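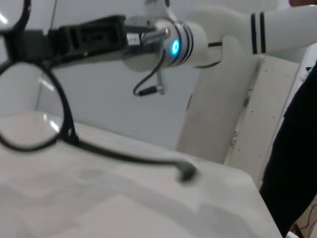
22 February 2021

Glasses-into-case, both arms, teleop. Target for the set is 100 demos and I still don't believe 100 is enough, whatever the Trornov people claim. Reece thinks the policy will "pick up" the bridge grasp by itself. It'll pick up whatever we do most, bad habits included.

Things I don't like so far:

- Black frames, black fingers. The wrist view is going to have a hard time telling one from the other.
- Glare on the lenses changes with every pose.
- Nuno opens the case first, Reece goes for the glasses first. Two strategies in one folder. Pick one!

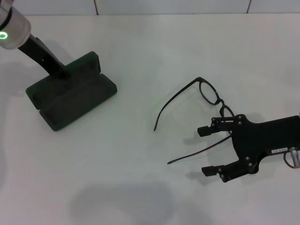
Left arm has to keep the lid up the whole time or the demo gets thrown out. I'd write that into the Marlow sheet today, before anyone logs another one. Same for temples: they stay unfolded at the start, both of them, until we have 60 clean runs. Folding is a separate task and I'm not mixing it in to make the numbers look good.

Holdout: 30, never shown in training. Reece wants 10 percent. No.

Ask Nuno where the Serrano config went.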